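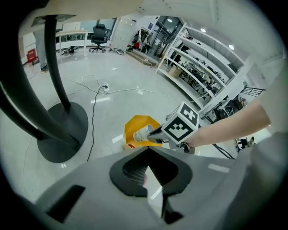 The rule said that a dropped object ended the run. It was rule nine on the sheet from Cavdale, and the sheet was taped inside the door of the cupboard where the chargers were kept, so you read it every morning whether you wanted to or not.

My contract was for 402 runs. A run was one thing picked up and put in the bin, cleanly, with both hands in the grippers and no talking. I had done 129 by the Tuesday and I was, by Rotside's reckoning, slow.

"You're not slow," said the woman who checked the recordings. "You're throwing too many away."

"I'm throwing away the drops."

"Yes," she said. "I know you are."

She had a desk at the back and a way of looking at the screen while she spoke to you. The sheet on her own wall was older than mine. It had a coffee ring on it and it came from Busska, who had run the job before Cavdale bought them. I had never read it. I read it while she went to find her glasses.

Busska's rule nine said: if an object is dropped, pick it up and carry on.

"Which is right?" I asked when she came back.

"Cavdale's is the one in force."

"But which is right?"

She sat down and cleaned the glasses on her sleeve. She told me she had put that question in writing in April, nine months ago, to the office at Contreras, where the standard was kept. They had thanked her and given her query a number. It was 2070. She had asked twice since then and both times they had quoted the number back to her.

"A machine that only sees clean runs," she said, "doesn't know what to do with a cup on the floor. It stands there. I've watched one stand there for an hour."

"So why did they change it?"

"Clean runs look better when you show them to people."

I went back to work. The other operator had the far corner and was getting on with it, shoulders down, feet planted. He did 60 a day and never seemed to hurry. I had asked him once how he managed it and he said he kept his elbows in.

I did six without trouble. Approach from above, open, close, wait for one breath, lift, move, wait, open. The waiting was rule four. I liked rule four. It was the only one that seemed to have been written by someone who had stood on that floor in the afternoon with their arms aching. 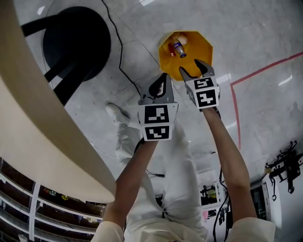 Rule six was about where you stood. You kept your feet still and let your arms do the reaching, and if you had to step you stepped back first, so that your shoes never came between the bin and the grippers. People forgot that one when they were tired. I had come close to forgetting it myself, leaning out with both arms over the yellow bin to see that the bottle had gone in with the rest, the right-hand gripper all but touching the rim. The bottle was lying at a tilt but it was in. The rules didn't care about a tilt.

The seventh was another bottle, and I dropped it.

It made very little noise. It rolled away from me and came to rest against the base of the stool. I stood over it with both grippers open. What you did at that point was say "void" out loud, press the button with your knuckle and start again. I had said it so often that week that I'd said it at home, to a spoon.

I looked across at her desk. She had her glasses on and was reading something that might have been paper and might have been nothing.

I stepped back. Then I went over and bent my knees, as in rule five. I came at the bottle from above. I opened, closed, waited for one breath and lifted. My left hand was shaking a bit — the marker block on that side always made it feel heavier — and I let it settle before I moved. I carried the bottle back, held it over the bin, waited, and opened.

Then I pressed the other button, the one for a good run.

She didn't say anything for the rest of the afternoon. I dropped two more and picked up two more. The man in the corner dropped one as well, the first I had ever seen him drop. He looked at it, and he looked at me, and then he bent down and got it.

At half past five I put the grippers on charge. Rule nine was still there inside the door, but somebody had written in the margin beside it, small and neat, in pencil: see query 2070. Under that was the date, 1/18/22, and a space left for initials.

I looked for the pencil. It was on the shelf, behind the spare batteries.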